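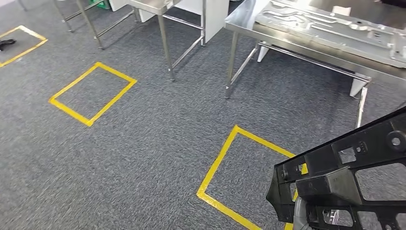 Grullutance

Grullutance is a mobile parts-moving robot that I built with Larasati Manurung and Ilham Ginting in a shared workshop called Stolora. This is the article about it on the workshop's wiki. I wrote most of it, so it says "I" a lot, and anyone with an account is welcome to fix my mistakes (please don't touch the wiring section without asking Ilham!).

The robot rolls around on a wheeled base, picks up one part at a time with a gripper, and sets it down inside a square taped on the floor. That's the whole job. It does it slowly, and we are ridiculously fond of it.

Name

Grullutance was a typo. Larasati was naming a folder late one evening in December, her fingers were one key off for most of the word, and by the time she noticed, the rest of us had already saved files in it. There was a short push to rename it Rahman, but Rahman is the name of the older arm by the loading door, and two of those would have been a mess.

Background

The first version was a fixed arm bolted to a bench. It worked fine as long as everything it needed was within reach, and in a shared workshop nothing ever is. People move benches. People borrow your bench. Ilham's idea was to put the arm on wheels and let it go to the parts, and I said that sounded like a weekend of work. I have apologized for that since.

We started on the base with a budget of $500, and the motors ate most of it. The final count, going by the receipts Larasati keeps in an envelope, was $1,104, which includes one motor controller I cooked by plugging the battery in backward. The connector is keyed now.

Base and drive

The base has two driven wheels and a pair of casters. Our first casters were small hard ones, lovely on concrete and awful on carpet - they dug in whenever the robot turned in place, and the whole thing would shudder around like a shopping cart. Bigger, softer casters cured that. If you're building something similar for a carpeted room, buy the big ones first.

Carpet also messes with distance. The pile lets the wheels sink a little, so a meter on the wheel counters isn't quite a meter on the floor, and the error changes depending on which way you're rolling. We quit trusting the counters for anything longer than a short hop. The camera corrects the position every time it sees a tape corner.

Floor squares

The drop zones are yellow floor tape, laid straight on the carpet as open rectangles. Yellow shows up really well against speckled gray, even for a cheap camera, and floor tape is easy to pull up when you change your mind about the layout (we changed our minds constantly).

None of the squares is truly square. I laid them by eye, kneeling, with a tape roll in one hand, and a couple came out skewed. I was going to redo them, but Larasati pointed out that the software should cope with a crooked box, so she wrote it to look for four sides and a corner or two and work out the middle from there. It can manage with part of the outline hidden, and it needs to, given that whatever the robot is carrying tends to stick out right over the square it's heading for.

Steel tables get a mention here too. Brushed and polished tops throw light back at the camera, and for a while the robot would take a bright streak on a table edge for a line of tape. Filtering by color did most of the fixing, and ignoring anything above carpet height did the rest.

Gripper

The gripper is gray and rounded, and it's the part visitors always want to shake hands with. Please don't, the wrist joint is still the original.

Our usual practice part is a black plastic bracket, all ribs and rectangular cutouts with a few round holes. It's an annoying thing to hold and a great thing to learn on. Grab it across a cutout and a finger goes straight through; grab it on a rib and it holds, but the long end wants to swing. Ilham settled on gripping low and tilting the part before driving off, so the weight sits over the base. It looks a bit awkward and it drops far fewer brackets.

Stamped sheet metal is another story. A big panel with raised ridges and holes in it is too wide for one gripper, so those stay on the work table and we move them by hand. Larasati would like a second arm. My wallet would not.

Control software

The code is a fork of Kularbridge, a small project that Ilham had been writing for his own garage robot. It runs in five steps: find the part, grip it, find a square, drive, let go. Each step can be run alone from the keyboard, and I'd tell anybody starting out to do it that way, one step at a time with a thumb on the stop button.

The most common failure is the last step. The robot lets go a bit early, the part lands across the tape, and the next run sees a broken outline and picks a different square. A short pause before release helped. A longer one didn't help any more than that.

Current state

As of Jan 25, 2019, Grullutance can carry a bracket from a table to a square of its own choosing. It can't yet pick anything up off the carpet - the arm reaches low enough, but the camera loses small dark parts against the pile. Larasati has a branch going with a second camera mounted at the wrist. Spare tape, the charger and the keyed battery connector are in the drawer marked with the robot's name, spelled two different ways.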